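Balthasar Auer Leaves Trulier's Morning Show, Takes the Couch

Balthasar Auer signed off from the Trulier morning show in July the way he had signed on 11 years earlier, by mispronouncing the name of the town. He will be replaced at the desk by Liesl Oberholzer, who grew up in Ancombe and can presumably say it.

Auer, who studied oboe before anyone let him near a teleprompter, told viewers he was leaving to "spend more time with my voice." His voice has since been booked to narrate a documentary about canals. The couch he shared with co-host Marlies Camenzind went with him, under a clause in his contract that the station's lawyers are said to have read for the first time at 6 a.m. on his last day.

Oberholzer comes over from weekend weather, where she spent four years standing in front of a map and one memorable morning standing in front of the wrong map. Before that she danced in a touring musical that closed after 17 performances, two of them attended by her parents. She holds a degree in geology and has promised to bring it up.

Camenzind stays. She has now outlasted three co-hosts, two theme songs and a cooking segment that set off the sprinklers, and she greeted the news with a statement running to 32 words, nine of which were "Liesl."

Producer Frans Visser said the station had received 987 messages about the change. Most were kind -- a fair number asked what had happened to the couch.

Auer's final guest was novelist Jalen Escobedo, who had come to discuss a book and got to discuss it for just under a minute. The book is called Ardeleanu. It is out now.
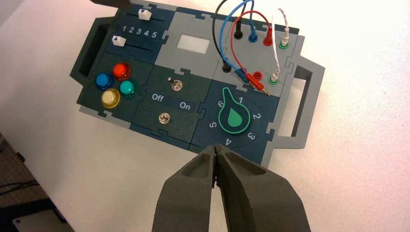
Sliders and push buttons on a puzzle-piece board.

Related
Camenzind on Early Alarms and Late Dinners
Jivley Renews Its Quiz Hour, Drops the Buzzer
Weekend Weather Desk Still Looking for a Face
Escobedo Sets Ancombe Reading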